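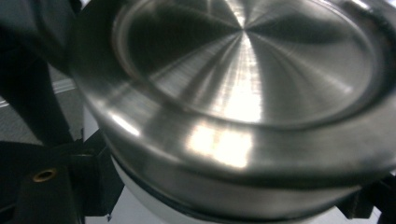

Hand-held gripper comparison, Plostcombe bench
Pre-session safety checklist, with comments

Please go through the whole list before the first grasp of the day and again if you swap fingers partway through. I know it's long, and I know most of you could recite it by now, but the comments change from one round to the next and a fair few of them are there for your own hands. Mark each line OK, FIX or STOP. A FIX can wait until the end of the session if you write down what you saw. A STOP can't wait.

We are comparing two sets of fingers, the Ostach and the Beneš, on the same household objects, with the Rurberg logger recording both. The plan is 96 grasps per set, and I would much prefer a short day with good notes to a full count with somebody's pinched thumb in it.
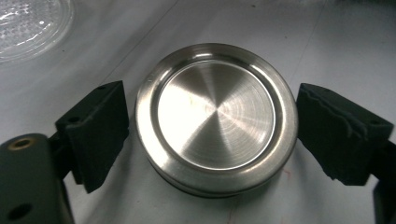 Checklist and comments by the Plostcombe bench lead
Revised November 19, 2023

Part A. Fingers and pads

A1. Pads sit flat and have no lifting corners.
Mark: FIX
Comment: Run a fingertip along the top edge of each pad with the gripper unplugged. Look at the right-hand one against the steel tin and you'll see what I mean by ragged - that strip along the top is the kind of wear I want written up. A torn pad can still close nicely on something round, so please don't judge it by whether it holds.

A2. Bottom edges checked as well as top.
Mark: FIX
Comment: I missed this myself in August and only looked at the tops. Turn the gripper over, take your time, and trim nothing until we've talked. If we trim one pad and leave the other alone, the comparison isn't worth much.

A3. Brass inserts seated, none standing proud of the plastic.
Mark: OK
Comment: All good on both sets. If a screw feels gritty going in, back it out and start it again by hand, gently. The plastic is softer than it looks and the insert will happily spin in its hole once it has been forced.

A4. Fingers meet squarely when closed on nothing.
Mark: OK
Comment: Close slowly and watch from the side. The Beneš set had a slight lean last round, which we shimmed, and it has behaved since.

Part B. Objects

B1. Metal objects wiped and free of burrs.
Mark: OK
Comment: Go around every rim with a cloth before you go around it with your skin. The spun steel pieces are lovely and smooth on the whole, but cloth snags on things a finger would find the hard way.

B2. Clear objects checked for chips and cracks.
Mark: OK
Comment: Hold them up to the light and turn them right around. Anything with a crack goes in the bin, even if it's everyone's favourite.

B3. Glare noted for shiny objects.
Mark: FIX
Comment: More of a data item than a safety one, I'll admit, but I have nowhere better to put it. Brushed steel throws a bright streak straight back into the wrist camera, and people then lean in to see what they're doing, which brings faces far too close to the jaws. Tilt the object a little before you tilt yourself.

B4. Free hand kept behind the object when steadying it.
Mark: OK, with a reminder
Comment: Steadying is allowed for the wide pieces. Keep your fingers on the far side of the rim, well clear of where the tip lands, and say "closing" out loud if there are two of you at the table. It feels silly for the first few minutes and then it doesn't.
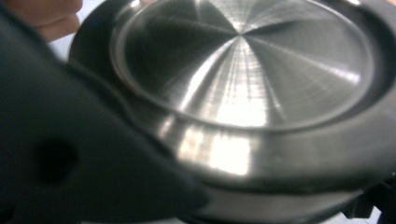
Part C. Table, cables and floor

C1. Board lies flat on the table and doesn't slide.
Mark: OK
Comment: Press on each corner. If it rocks, look underneath for crumbs, screws and pencil stubs.

C2. Gripper cables have slack at the wrist.
Mark: OK
Comment: Reach as far as you expect to reach, with both hands, before you plug in. If you feel a tug, sort it out then and there.

C3. Floor leads out of the walking line.
Mark: FIX
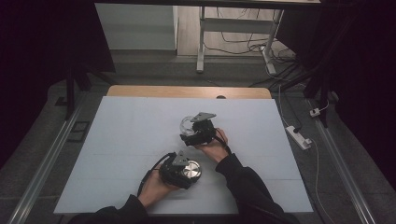 Tripping worries me more than pinching does on this bench, so please bear with a longer comment. Everybody watches the jaws, quite rightly, and then stands up and steps sideways with their mind still on the last grasp. The white power strip is on the floor to the right of the table, with its thin cord winding across the floor, and that is a good place to catch a heel. Tape the cord down or bring it along the rail, whichever is quicker, and put the black coils by the desk leg in a tray while you're down there.

C4. Rails and stands firm.
Mark: OK
Comment: Give each stand a light push. Step over the rails, please, never on them.

Part D. Logger and sign-off

D1. Rurberg logger running, with space for at least 3000 frames.
Mark: OK
Comment: Check before you pick up a gripper, so you aren't reaching for a keyboard with one in your hand.

D2. Finger set written on the sheet.
Mark: OK
Comment: Write Ostach or Beneš in full. "O" and "B" looked far too alike in my handwriting.

D3. Open items carried over: A1, A2, B3, C3.
Comment: C3 to be cleared before anyone sits down. The pads can wait for the new sheet material, and thank you all for being so patient with it.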